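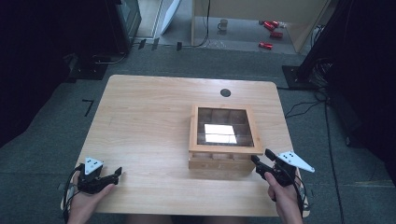

*Compartment box, lid on, just right of centre on the pale table.*

November 22, 2025. Workshop notebook, glue trials, continued.

Quiet Saturday, so I finally sat down to the hide glue question that Husach has been asking since January. They want to know if they can open the pot in the morning and still trust it by teatime. My answer so far has been a thoughtful noise.

Setup: same batch of granules, soaked overnight, split between two pots. Pot A held warm all day. Pot B allowed to cool at lunch and warmed up again, which is what everyone really does whatever the instruction sheet says. Beech offcuts, end of the Cliststead delivery, planed this morning. 13 joints per pot, clamped, labelled in pencil. I labelled two of them A7. One is now called A7 and the other is called A7 (other).

Load test will be the usual bucket and lever. We stop at 600 newtons because last time we went further the lever won and the bench has a dent to remember it by.

Notes while I have them:

- Pot A skinned over by eleven. Stirred it back in and added a splash of water. I didn't measure the splash. Sorry, future me.
- Pot B smelt worse after the second warming. Smell isn't on the Wumbei data sheet but it ought to be.
- Open time felt shorter than the sheet claims. The workshop was cold and I was slow, so call it a draw.
- The thermometer reads two degrees high in ice water. It has probably done so all year. Anyone who used it for the Cukden veneer job may wish to look away.

Squeeze-out on the B joints was stringier, and two of them slid when I tightened the clamps. Rubbed them back into line and marked them with a cross. If they fail early I'd blame the sliding before I blamed the glue, but write down the number anyway.

Granules left in the tin: 323 g. Enough for one more full round, provided whoever borrows it for "just a chair" stops borrowing it.

Clamps stay on until Monday. Please don't take the red ones, however badly you need them. Still to do: buy a thermometer, find the lid for pot A, and ask Husach what time they think teatime is.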